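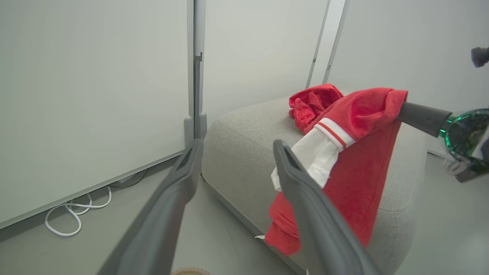 Laundry practice at the Motindale workshop. Left gripper in front, the other arm coming in from the right.

Jhosep Urrego is late and I'm early, so I get ten minutes with the coffee machine before we start. Motindale is a shared workshop, long benches, one good drill press with a sign-up sheet. His corner is at the back. Two arms, white panels on metal posts, a gray ottoman.

The ottoman is from his apartment. "My sister wants it back," he says. "She's not getting it back till this thing can fold a shirt."

So, the build. Two arms, homemade mostly, each with a two-finger gripper and a small camera at the wrist. He calls the pair Fatham. The name was on a box of bearings he bought used and it stuck. He began with one arm on his kitchen counter, moved to Motindale in February when the neighbors complained about the motors, and added the second arm there.

Why two?

"Cloth. You can't do cloth with one hand. Try it. You grab a corner and the rest just comes along in a lump. I spent weeks telling myself one arm was enough and it wasn't."

The fingers are the part he talks about most. Dark gray, matte, a groave down the inside of each one. He's on his ninth version. Early ones were too stiff and slid right off. Then a soft batch that bent sideways when the gripper closed. The groove gives the fabric somewhere to go, he says, and he found it by accident when a mold came out wrong.

"I was going to throw those away. Picked up a sock with them first, just to see. Kept them."

Money. He has it all in a spreadsheet and reads off the screen. Motors for both arms, 1150 dollars, the biggest line by a lot. Cameras and cables, 145. He had set himself a ceiling of 3000 for everything and is still under, though he admits the ottoman is not in there and neither is bench rent.

The software side is less tidy. Control code is his own, sitting on top of a motor library called Latance that a guy at the next bench wrote for a camera slider. It handles timing. "It's good code. It has no comments. I go over and ask him what stuff means and sometimes he has to think about it."

He teaches by driving. He holds a pair of small handles and the arms copy him, and every run gets saved with the video from the wrists. When I visit he has 864 runs stored. A lot are shirts. He likes a red one with a white section in it because the color changes are easy for him to follow on the wrist view when he's going back through the runs at night.

How does a run start?

"Messy. I throw it on the ottoman and leave it. Half on top, hanging down the front, whatever. If I lay it out nice then it only learns nice."

I ask to try. He hands me the handles. It's harder than it looks – the left arm is fine, the right one I keep driving into the cushion. He doesn't flinch. Says the motors cut out if you push to hard, he set that limit after he cracked a housing.

About that housing. It's see-through, dark, and you can look in at the parts, with green showing along the edges. Is that for show?

"A little bit for show, okay. But also if a screw is backing out I can see it without opening anything."

The panels took longer than he planned. They're old display walls from Akbari, an office fit-out place down the road that was clearing its yard. Before that the backdrop was the rest of the workshop, people walking by, bikes, somebody's canoe. His wrist video was full of it. He put up white panels and the next runs were easier to work with. Cables on the floor are still on the list. He knows.

What's next? Sleeves. Collars are okay, he says, hems okay, sleeves turn inside out and he loses them. He wants a slower closing speed on the right gripper and maybe a tenth set of fingers with a shallower groove. After that towels, "as a vacation."

And would he sell one?

"No. Who would fix it? Me. I'd be at some guy's house at 9 pm looking for a screw." He thinks. "I'd put the finger molds up for free though. People should have the fingers."

Files aren't posted yet, he's still cleaning up the drawings. Anybody near Motindale can stop by in the evening, he's usually at the back bench till they turn off the lights.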